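## 3. Classifying banded wallcoverings

### 3.1 Source records

The analysis draws on 1060 room records from the housing surveys of Lavthorpe and Murneck. Each record covers a single room and holds a plan, a written entry for each wall, and up to six paint or paper samples. The two surveys were made by different teams and do not use the same terms. In Lavthorpe, the surveyors wrote the pattern name first and the layout second ("damask, in rows"). In Murneck the layout was often left out, and has to be recovered from the sample sheets or from the notes on hanging direction.

Records with no surviving pattern information were kept in the general file but play no part in this section. Painted imitations of paper were treated as paper if the surveyor had done so. Borders hung alone, with plain paint above and below them, were excluded. A border of this kind sets one line on the wall, usually near the ceiling or at chair height, and the question of spacing between lines does not come up.

### 3.2 Terms

Most earlier work on domestic wallcoverings sorts patterns by motif: floral, geometric, scenic, damask, and so on. Motif is a poor guide to how a paper behaves in a room. The same damask figure may be spread over the whole surface in a drop repeat, set in vertical columns, or gathered into horizontal rows with plain ground between them. An installer handles these as three different jobs, and our informants spoke of them that way.

We therefore code layout separately from motif. Four layout codes are used:

- **Allover.** No direction dominates at normal viewing distance.
- **Columnar.** Motifs or stripes form continuous vertical lines.
- **Banded.** Motifs form continuous horizontal rows, and the rows are separated by plain or nearly plain ground.
- **Mixed.** Different layouts are hung on different walls of one room.

The banded code requires that the separation be visible as a stripe in its own right. Dark damask-style rows on a gray and white paper, parted by plain light gray stripes, meet the requirement without difficulty (Figure 2). Closely stacked rows, where the ornament of one row reaches into the next, were coded as allover even when the surveyor called them "rows." This rule moved a small share of the Lavthorpe entries out of the banded group and is the main reason our totals differ from those in the original survey summary.

Using it, 174 rooms were coded as banded. In 130 of these the record was complete enough for the corner analysis described below.
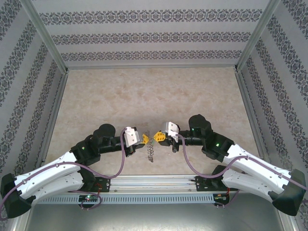 The remaining rooms lacked either the position of the first strip or any note on the state of the corners. They are included in the tables on motif and color but not in those on alignment.

### 3.3 Corners and continuity

A banded layout places a particular demand on corners. With an allover paper, a small vertical slip between two strips is hidden in the pattern. With columns, the eye follows the vertical edge and a slip along that edge is hard to notice. With bands, any slip breaks a line that is expected to run on. The fault is seen at once from the doorway, and it becomes more obvious when the ground stripe is pale and the motif dark.

We recorded corner treatment in three classes. In a *carried* corner, the bands continue from one wall to the next at the same level. In a *stepped* corner, the bands are present on both walls but at different levels. In a *covered* corner, a post, bead, pipe casing, or length of trim hides the meeting of the two papers, and the level of the bands on either side can differ by a modest amount before the difference is noticed.

The class was assigned from the written entry wherever possible. Where the entry gave only the hanging order, it was inferred: a room hung in one direction from a single starting strip was taken to have carried corners throughout, with the possible exception of the closing corner. Two coders worked through the records separately. Most disagreements concerned the closing corner, where surveyors tended to write "made good" without saying how. Such entries were left unclassed.

Floor level was a second source of error. Several Murneck houses stand on sloping ground and their floors have settled toward the street. An installer who measured up from the floor on each wall would produce bands that met at the corners but sloped with the building. One who worked from a level line would produce true bands and a wedge of uneven ground above the baseboard. The surveys seldom say which method was used. Where the height of the lowest band above the floor was given for both ends of a wall, we took a changing height as evidence of a level line - the reverse inference was not attempted.

### 3.4 Viewing angle

Written records describe walls as if each were seen straight on. In use, this is rarely the case. A person standing in a doorway sees the far wall squarely and the side walls at a steep angle, so that bands on the far wall look horizontal while those on the side walls run toward it on a slant. The slanted bands give strong depth cues. Grewal has argued that such cues make a short room appear longer, and that this was understood by paper sellers well before it was described in print. Jacquet takes the opposite view, holding that horizontal rows draw attention to the width of the far wall and so make the room seem shallow.

Both arguments assume an observer at standing eye height. From a high position the side-wall bands appear steeply inclined, the floor takes up more of the view, and the pattern of the floor begins to compete with that of the walls. The effect depends on contrast. A floor in tan and cream veining, with soft edges to the figure, competes less than a tiled floor with dark joints. We did not code floor contrast directly, as the Lavthorpe survey gives floor material but not color. Where color was given in the Murneck records, beige and brown floors were the usual partners of gray banded paper, though the number of cases is too low to support a test.

### 3.5 Trade sources

Two trade sources were used to check the layout codes. The first is the sample book of the Lenihan firm, which marks horizontal patterns with a separate symbol on the back of each sheet. The second is a price list from Gorkska, undated except for the word "January" on its cover, in which banded papers appear under their own heading and carry a higher charge for hanging. The list gives no reason for the charge. The extra time needed at corners is a likely one, but waste may matter as much: a tall repeat leaves a longer offcut at the foot of each strip, and the offcut can seldom be used over a door.

Agreement between our codes and the Lenihan symbols was good for papers with wide ground stripes and weaker for those with narrow ones. The firm seems to have applied its symbol to any paper with rows, including the closely stacked type that we treat as allover. Recoding these as banded does not change the order of the corner classes reported in Section 4, although it narrows the difference between carried and covered corners in the Murneck group.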